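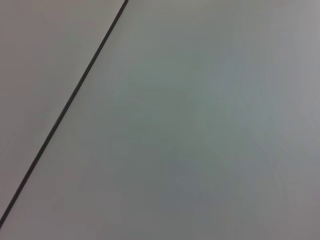 Cell 3 wrist camera: table joint and colour drift at the inspection pose

Erkness Users' Board > Maintenance and Set-up > Wrist cameras
Status: open

cell_lead_north
Posted Wednesday, 08:40

Members are asked for advice on the following matter. Our cell 3 comprises a six-axis arm on a fixed pedestal, a wrist camera and a two-part work surface. The still at the head of this thread was taken at the empty-table check, with no part presented. The dark line is the joint between the two table panels.

The check is intended to confirm that the table is clear before the arm returns to the infeed. Since the panels were refitted in January it has failed on a proportion of cycles with nothing on the table. The fault log gives "object present" on each occasion.

I should be grateful for views on two points. First, whether the joint should be masked in the software or closed mechanically. Second, whether the greenish tint across the middle of the larger panel is likely to be contributing.

Set-up: Ojala controller, standard Prundska camera bracket, exposure fixed, white balance automatic.

Ojala_retrofit
Posted Wednesday, 09:15

White balance should not be left on automatic for a check of this kind. With a plain surface filling the view, the camera has very little to judge colour by. I would fix it against a grey card at the working height and save the setting with the recipe, then repeat the check before altering anything else.

The line itself is narrow and should not trouble a correctly set threshold.

maint_planning_2
Posted Wednesday, 09:52

I must disagree with the previous reply on the second point. The line runs without a break from the top of the picture to the left side. A detector that looks for edges will find it every time, whatever the colour setting. In our own cell the same message was cleared by closing the joint, and the camera was not touched.

May I ask whether the panels were levelled after refitting? If one stands above the other the joint will throw a shadow under side lighting, and the line will alter in width as the lamps age.

cell_lead_north
Posted Wednesday, 10:30

The panels were levelled with a straight edge along the joint. No step was felt by hand, although no feeler gauge was used. The lamps are diffused and mounted overhead.

I can add that the detector does use edges. The score required for a clear table is 99, and that figure was carried over from the old single-panel table.

Ojala_retrofit
Posted Wednesday, 10:48

That was not stated in the opening post and it changes my answer. A limit of that kind set on an unbroken surface cannot be carried over to a jointed one. The reference picture must be taken again with the present panels. I maintain that the white balance should be fixed first, or the new reference will inherit the same fault.

quality_desk_S
Posted Wednesday, 11:20

A word of caution on masking. If a strip is masked along the joint, a small part lying in that strip will not be detected. Our site procedure does not permit a masked area on any check that releases the arm. Members working under a similar procedure should consult their safety documentation before following that course.

As to the tint, I would not assign a cause from one still. The left panel appears warmer than the right, and the right panel is itself uneven, with faint blotches and bands. Those could come from the surface, the lighting or the compression of the stored file. Please compare it with an uncompressed picture from the same pose.

maint_planning_2
Posted Wednesday, 11:41

Agreed as regards masking. For closing the joint, the order of work we follow is given below.

1. Isolate the cell and lock off the supply.
2. Slacken the clamps on the smaller panel only.
3. Clean both meeting edges with a dry cloth.
4. Draw the panels together and tighten the clamps from the centre outwards.
5. Check for a step with a feeler gauge at 3 positions along the joint.
6. Restore the supply and run the arm to the check pose at reduced speed.
7. Take a new reference picture.

Filling the joint with tape is not advised. It lifts at the ends and has to be renewed.

Ojala_retrofit
Posted Wednesday, 12:05

Step 7 should be preceded by the grey card. I would also observe that a closed joint is still a visible joint, and the edge detector may continue to find it.

maint_planning_2
Posted Wednesday, 12:17

It may. Ours does not.

cell_lead_north
Posted Wednesday, 14:35

My thanks to all. Masking will not be pursued. The white balance will be fixed this afternoon and the reference retaken. The mechanical work requires a stoppage and has been entered for the next planned one on the Stornerero line. I will post the uncompressed picture once the stored file settings have been changed, for which I need access from our IT department.

quality_desk_S
Posted Wednesday, 14:50

Kindly record the old score limit and the old reference before overwriting either.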